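Which Houseplants Cope Best With a Forgetful Owner?
Project report by Chunhua Meng, Plumby College

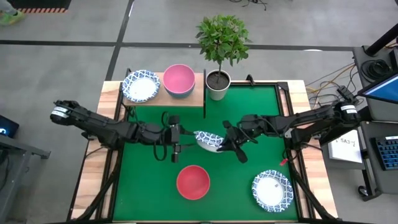

I've always killed houseplants, so I loved doing this one! I grew spider plants, pothos and peace lilies in 300 ml of compost each and watered them every 3, 14 or 35 days. The peace lilies drooped dramatically but perked up within hours of a drink (I cheered). Pothos hardly seemed to care, even on the longest gap.

My windowsill got chilly at night, so next time I'd record the temperature too. Thanks to Tullio Lombardi for lending me his kitchen scales all through May.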